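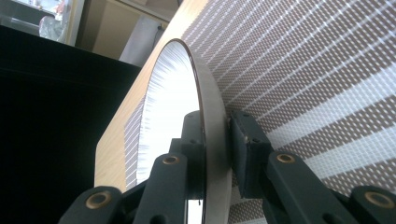
Home Features Rooms Shopping Subscribe

Yen-ting Wan owns 10 mirrors and claims to look into two of them. The rest, she says, are there for the light, which is what people with 10 mirrors say.

Her favorite is a small round one in a gray frame, bought at Cerkeson, a secondhand store with a strict policy against giving change. It has lived on the bathroom shelf, the hall table and, for most of January, the top of the refrigerator. Round mirrors are like that. A square one tells you where it wants to go. A round one rolls under the couch and waits.

Hok-lam Yip, who sells mirrors at Cloklow, puts most of the trouble down to height. Customers hang them for the tallest person in the house, then spend 20 years admiring the tops of their own heads. He also has views on window cleaner — too much of it, mainly — and prefers a barely damp cloth, wiped from the top down, with the edges dried right away.

Wan uses her sleeve. The mirror is back in the bathroom for now, next to the toothbrushes, and she is looking at an oval one.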